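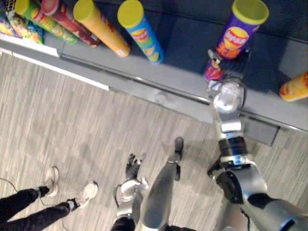
The Trindent student robotics project has completed its first month of supervised practice. This term's task is the handling of tall snack canisters with a right-hand grasp.

Students have logged 532 attempts to date. Each pair writes up its own results — failed grasps included — before leaving the laboratory. 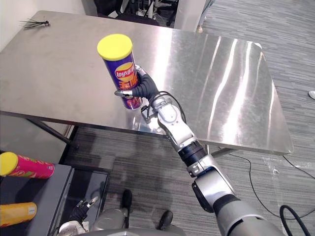
Grip height remains the main point of discussion. Pairs are asked to agree one setting and keep to it for 70 attempts. The Khoury worksheet has been revised accordingly.
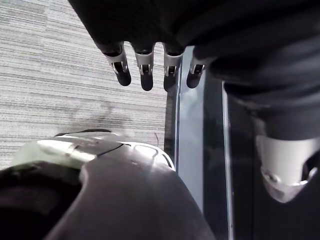 Flallden College Robotics
Course Office

Assessment takes place in November in Laboratory 2. Reports are limited to 300 words, excluding tables. Students wishing to join the Pinus group for next term should apply to the Course Office by noon on the day of assessment.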